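Prelell 家庭场景套件用后感：花241欧，在电脑里开了一个抽屉

先说买它的缘由。我在Stirkholm的共享工坊里折腾一套“厨房角”：一条机械臂，一个抽屉柜，柜子上面摆一台小烤箱那么大的电器，目标是让机械臂自己把抽屉拉开，再去把上面那个门打开。听起来很简单对吧？我当时也这么想的！结果真机上第一次试抽屉，夹爪歪着咬住把手，整个柜子被拖着在桌上走，隔壁做皮具的人抬头看了我一眼，又低头缝她的去了。

从那以后我就老老实实找仿真软件。免费的那些我不是没用过，能力都很强，可是每次搭一个像样的房间都要搭到半夜，抽屉的关节要自己写，把手的碰撞体要自己切，切完发现抽屉关不严，再切。Relu Munteanu看我在群里抱怨得太多，把他用过的Prelell链接扔给我，附了一句“贵，但你会少骂人”。十月份下的单，到现在用了快三个月，差不多可以写点东西了。

安装

比我想的顺。下载器先装一个本体，再装素材包，再装机械臂的桥接插件，三样分开。第一次启动要编译着色器，风扇叫得像吹风机，我去泡了茶回来还没完，又把水槽里的碗洗了。之后每次打开就快多了。

我的机器是工坊淘汰下来的一台台式机，显卡不算新，跑渲染画质会卡，跑训练用的简化画质没问题。官网上写的最低配置写得比较乐观，我建议大家按“推荐”那一栏来看，别像我一样觉得自己的老显卡还能再战。笔记本我也试了，能开，键盘烫手，关了。

授权是绑账号的，换机器要先在旧机器上退出。这一点我忘了一次，写邮件给客服，隔天就给解开了，态度很好，就是邮件里顺带推销了他们的升级版，唉。

搭场景

这是我掏钱的主要理由，也是我最满意的部分。房间是拖出来的，墙、地、桌面、柜子，放好之后点一下就能换材质。我给墙挑了橙色，地板是深蓝的，桌面深色木头，柜子更深一点的红褐色。Deepika Arumugam说这配色像某种早年的快餐店，我觉得挺暖和的，冬天看着舒服。而且墙面颜色浅的时候，我那台奶油色的电器在相机里边缘糊成一团，换成橙色之后好认多了。

柜子是参数化的，拉一下滑块就能改宽、深、抽屉的行程、把手的样式。我选的是长条的银色横杆，两个短柱撑着，跟工坊那只柜子上的差不多。抽屉的阻尼和摩擦都能调，还有一个“旧抽屉”的预设，拉到一半会涩一下，我第一次碰到的时候还以为是程序卡了，后来知道是预设之后高兴得不行，因为工坊那个柜子就是这样的！

电器的素材少一些。箱式的东西有好几种，我用的那个奶白色，圆边，门左边立着一根琥珀色的竖把手，顶上还有一道弯弯的提手。好看是好看，可我的真家伙顶上没有提手，机械臂规划路径的时候老要绕开它。软件里能不能单独把提手删掉？能，但要进“高级编辑”，进去之后界面忽然变成另外一个人设计的样子，图标小得要命，撤销键也换了地方。我删了提手，顺手把门也删了，又重来一遍。后来干脆留着它，反正多绕一点也没坏处。

还有一个小毛病：把电器放到柜顶上的时候，它不会自动贴合，得手动往下按，按过头了就陷进木头里，一按播放，整个电器弹起来飞到墙角去。第一次看见这个我笑出声了，第五次就不太笑得出来。他们论坛上有人说按住Shift再拖会贴面，我试了，时灵时不灵。

机械臂和夹爪

素材库里带了好些常见的机械臂，我要的那种白壳子的、带两指平行夹爪的组合是现成的，关节限位、连杆、指尖垫都做好了。细节做得很足，外壳的反光，手腕那圈亮亮的金属，连法兰上的小字标记都贴了。这些对训练有没有用我不敢说，但是盯着屏幕一整晚的人是我，模型好看一点我心情就好一点，这钱我愿意花。

夹爪的开合用一根滑杆控制，也可以接手柄。我接了一个旧游戏手柄，扳机键管夹爪，摇杆管末端位置，上手很快，工坊里来玩的小孩比我拉得还稳。力的上限可以单独设，默认值偏大，请务必先改小！默认值下夹把手，把手不会滑，抽屉也拉得特别漂亮，然后你信心满满地搬到真机上，指尖一滑，什么都没有。我在这上头耗了两个晚上，最后把摩擦系数和夹持力都往下压，仿真里也开始打滑了，这才算跟现实对上。

指尖垫的形状也能换。我真机上用的垫子是从Abbasi买的，软一些，表面有纹路，素材库里没有一模一样的，我挑了个浅灰的平垫代替，靠摩擦系数去凑。凑得还行吧。如果Prelell以后能让人导入自己的指尖模型而不用走高级编辑，我给它多加半颗星。

接触和物理

大家最关心的大概是这块。先说好的：夹住横杆往外拉，抽屉沿着导轨出来，不抖，不穿模，夹爪松开之后抽屉停在原处。之前我用的免费方案里，两个手指夹一根细杆经常会颤，颤着颤着杆子就飞了，这里没有出过这种事。

不太好的：门。门的铰链有一个“吸合”的效果，模拟关门时最后那一下吸住。开门要先克服吸力，然后忽然就松了，机械臂带着惯性往外甩一截。真的门也会这样，所以不能说它错，可它松开的那一下太干脆，像被谁在里面踹了一脚。参数里能调吸力大小，调不了松开的过程。我给他们提了建议，回复说已经记录，那就等着吧。

还有竖把手对两指夹爪不太友好，手腕得转一个挺别扭的角度才能从侧面夹上去。这怪不到软件头上，我真机上也一样别扭。不过在仿真里把它转来转去地看，比蹲在桌子底下拿手电筒看舒服太多，我膝盖感谢Prelell。

批量跑

套件里有个批量工具，可以把柜子的位置、灯光、材质随机抖一抖，一晚上跑一堆回合。我设的是每批200个回合，睡觉前点开始，早上起来看结果。日志分得很清楚，哪个回合抽屉没拉动，哪个回合夹爪撞到柜面，点一下就能回放。回放可以拖时间轴，可以换视角，我经常端着早饭看它失败的样子，看着看着就迟到了。

随机灯光这一项要提醒一下，默认范围太野，有些回合暗得只剩把手上一条亮线，有些回合桌面反光白花花一片。我把范围收窄了以后，训练出来的东西在工坊那盏日光灯底下反而更稳。桌面如果选亮光的木纹，反光尤其厉害，选哑光会好一些，我嘴上这么说，自己还是用着亮光的，因为工坊那张桌子刷过清漆。

偶尔会内存泄漏，跑到后半夜程序自己退出，早上起来只看到一个桌面。更新过一次之后少了，没有绝迹。好在它每跑完一个回合就存盘，重开能接着来。

搬到真机

桥接插件是我最担心的一环，也是最让我意外的一环。连上控制柜，选型号，校零，它就能把仿真里的轨迹发过去，速度可以先限得很低。急停按钮我一直攥在手里，攥得手心都是汗。第一次完整地把真抽屉拉开的时候，我喊得整层楼都听见了，做皮具的那位这次过来看了，还鼓了掌。

Deepika后来帮我做相机标定，她对标定这件事比我认真一百倍，嫌我那张棋盘格贴得不平，撕了重贴。标定工具本身好用，向导一步一步带着走，唯独翻译很迷，有一步写着“请将板移至快乐位置”，我们猜了半天，大概是“合适位置”。

抽屉现在比较稳了。门还不行，真机上开门时夹爪从把手上滑下来的情况还是多，我怀疑是我的垫子太软，也可能是手腕角度还差一点，准备过完节再调。

文档和社区

文档分入门和参考两部分，入门写得很好，跟着做就能有一个会动的场景。参考部分像是从代码注释里直接倒出来的，有的参数只写了名字，单位都不给。我有一回把角度当弧度填，机械臂直接把自己拧成麻花。

论坛人不多，但是肯回答。有位叫Esmaeil Abbasi的用户写了很长的抽屉摩擦调参帖，我基本是照抄的，在这儿谢谢他（跟卖垫子的那家同名，我问过，没关系）。官方的人也会冒出来，一般是深夜。

跟Grikeck比

买之前我还试用过Grikeck的同类产品，说两句。Grikeck的界面更清爽，启动快，导入自己的模型比Prelell方便得多，拖进去就认。可它的柜子素材基本都是死的，抽屉要自己做关节，夹细杆的时候也会抖。如果你本来就有一套建好的模型，做的又是抓取、码放这种活儿，Grikeck我觉得更划算。像我这样专门跟抽屉和门过不去的，还是Prelell省事。

价钱

241欧，一次买断，含一年更新。对一个业余项目来说不便宜，我犹豫了好一阵。工坊有团购价，要凑人，我们这边凑不起来，感兴趣的只有我和Relu，他早就买过了。续更新的费用我还没去看，不太敢看。

素材包里附送一个车库场景和一个浴室场景，车库我打开逛过，浴室还没用上，谁会让机械臂去浴室啊？好吧，说不定明年我就会。

喜欢的地方

抽屉柜参数化，旧抽屉预设简直是为我做的
夹细把手不抖
批量回放
真机桥接比预想的省心

不喜欢的地方

高级编辑像另一个软件
门的吸合太干脆
放东西不自动贴面，会弹飞
后半夜偶尔退出
参考文档不写单位

给几颗星？五颗里给四颗。门那块要是改好了我再回来加。

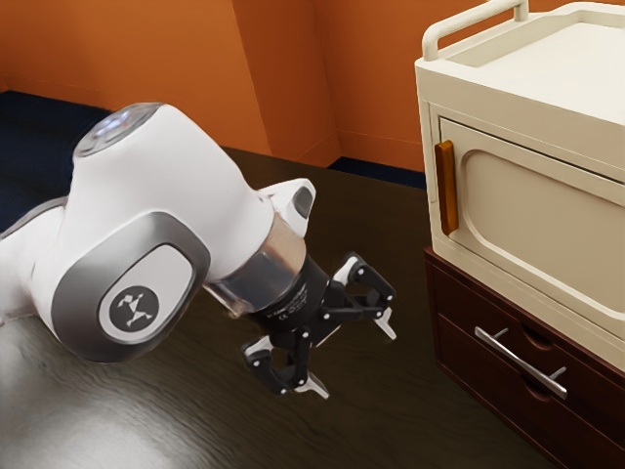 Stirkholm，2025年12月28日

补几句。上面是昨晚在Prelell里开的高画质，夹爪张开着，悬在桌面上方、柜子左边，手里什么也没夹。我喜欢把这样的姿势存成预备位，离抽屉把手不远，往上去找琥珀色的门把手也还有余地。存预备位的按钮在右键菜单最底下，我找了好久，写在这里省得你们也找。

有人私信问手柄型号，我那个是旧货市场翻出来的，牌子都磨没了，系统能认的应该都行。还有人问夹持力到底设多少，这个真的得看你自己的垫子和把手，抄我的数没用，先往低了设，设到仿真里会滑，再一点点往上加。Relu说他是反过来从高往低调的，也调成了，随你们。

门的进展等我年后再更新。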